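## 4. What the consultations can and cannot show

The usual claim in wedding floristry is that a longer consultation leads to a happier client. We went into the Pekstead material expecting to find at least weak support for it. We found a pattern that could mean several things, and the reading the trade prefers is only one of them.

Of the 466 couples who booked a first meeting with one of the studios, 326 filled in the form we sent after the wedding. That is a decent return for a survey of this kind, but the missing couples are unlikely to be a random slice. People who had a bad day with their florist may have stopped opening mail from anyone connected with it. People who loved the flowers may have been on a trip. We have no way to tell these apart, and the weights proposed in our first draft by Zixuan Jia were dropped when they moved the results in whichever direction we assumed.

### 4.1 Color and background

Consultants at both Mekico and Terkesico told us that color matching takes up the largest share of a meeting. Couples bring paint chips, ribbon, a bridesmaid's sleeve. The consultant names the shade and writes the name on the order. After that, the name does all the work, and we doubt that it can carry the load. In the order books "blush," "rose," "dusty pink" and "old rose" are used for the same variety of garden rose, sometimes by the same person on the same page.

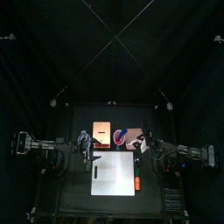
Backdrop advice rests on even less. The handbooks say that dark cloth "makes flowers glow," and they say it without a test, a source, or a word on what else the cloth makes visible. Dark cloth raises the contrast of anything pale, wanted or not. Two thin, light strings crossing against a black curtain read as a large X, and an eye looking for a centerpiece will go to the crossing first. A florist who hangs garland wire or fishing line in front of a black drape has the same problem on a bigger scale. None of the handbooks we read mention it. Mekonnen, the one venue in our group that owns its own drape, charges extra for black, and couples who paid for it rated their room no higher than couples who had the plain wall.

We would not push that last finding far. Couples who pick black drape may be harder to please, or may have been steered to it when the room was already a problem. It does suggest that the advice is passed along mainly because it sounds right.

Surface finish is a second weak spot. The color cards used in meetings are matte. Much of what ends up on the table is glossy: ribbon, glazed pots, coated paper, plastic trays under the low arrangements. A glossy surface gives back the light in the room along with its own color, and the two are hard to separate by eye. One person's pink is then another's tan.

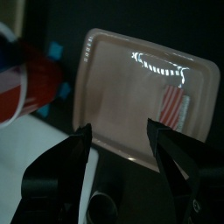

**Figure 4.** Muted dusty-pink plastic tray, almost tan in tone. Note the white highlights on the glossy surface.

The practical upshot is small. A matte card can rule out a color that is clearly wrong. It can't promise a match, and the written guarantees that 123 of our couples received on this point seem to us to promise more than any studio could deliver. Only a few couples ever tried to hold a studio to the wording. The studios take this as proof of good matching. It could as easily be proof that no one reads the contract once the cake has been cut.

### 4.2 Meeting length

Couples with long meetings did report more satisfaction. They also spent more, ordered earlier, and were more often dealing with the owner of the studio. Once spending is taken into account, most of the difference goes away, and what is left depends on how one treats the couples who met with a consultant twice. Bheki Baloyi, who ran the interviews, coded a second visit as part of the same meeting. The studios themselves count it as a new one. Under their rule the effect gets smaller still.

There is also the question of who decides how long a meeting lasts. A consultant who senses a large order will stay at the table. One who senses a small order has another couple waiting. If so, the arrow runs from the budget to the length of the meeting, and the advice to "take your time with your florist" is telling couples to copy a symptom.

We asked the studios for their own meeting notes from March, the month with the heaviest bookings, to check the times couples gave us. Terkesico sent theirs. Mekico sent a summary with the start times but no end times, and we left it out of the analysis. The Terkesico notes show shorter meetings than their clients remember, most of all among clients who were pleased.

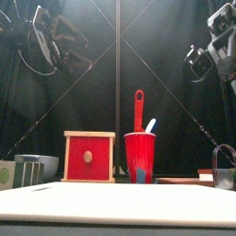 ## 5. Freshness claims

"Fresh" has no fixed meaning in the contracts we collected. Some studios count from the day of cutting, some from the day of delivery to the cooler, and two would not say which.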